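Notes for the Carkthorpe talk - loading, rinsing and other beliefs

Start without a slide. Ask who rinses before loading. Wait for the hands. Ask why. Most will say "because my mum did". Fine, but it isn't evidence.

First claim to pick at: there is one correct way to load a rack. I have read 20 guides for this talk and they disagree on bowls. Three say bottom rack, one says never the bottom rack, the rest change their minds halfway down the page. My view is duller. Water has to reach the dirty side and then run off. A bowl lying flat and face up just collects it.

Slide 1. Leave it up while people argue. 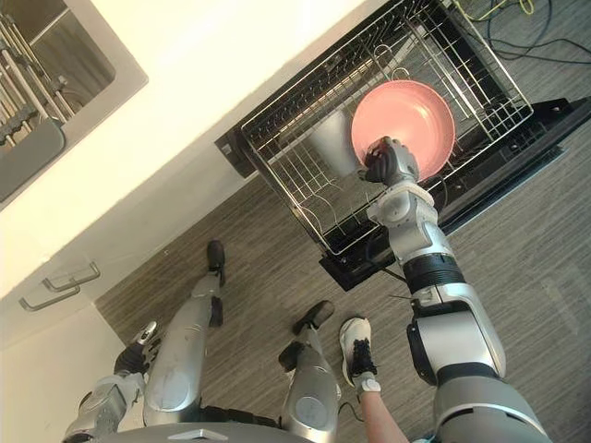

Pink bowl over the rack, white cup among the tines.

Ask the room where the bowl should go. Don't answer for them. Mention that plate tines are made for plates and everything else is a compromise. Tall cups too: upside down, yes, but give them room.

Second claim: the machine does it all, so you can get rid of the drying rack by the sink. I don't buy it. Mine is in use every day, mostly for pans. Mererid Maddocks tried a month without hers in January and had it back out by week 3.

Skip the Fosulberg leaflet if we're past the half hour. It promises "100 per cent clean" and doesn't say clean of what.

Third claim, and the one I trust least: if dishes come out dirty, you loaded them badly. Sometimes, yes. But there are hoses, clamps and joints that no loading guide ever mentions, and a kinked hose doesn't care how you stacked the cups. Slow down for this one.

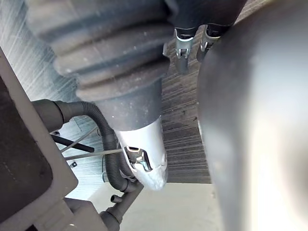
Hatice Başaran wrote back after the last talk that all this is very well, but in her flat it was the filter, both times, and she would start there before frightening people with hoses. Fair point. Filter first, then. Ask who has cleaned theirs this year and expect fewer hands than for rinsing.

Questions. If tablets versus powder comes up, say I haven't tested it and move on. Stop by 4, they need the room.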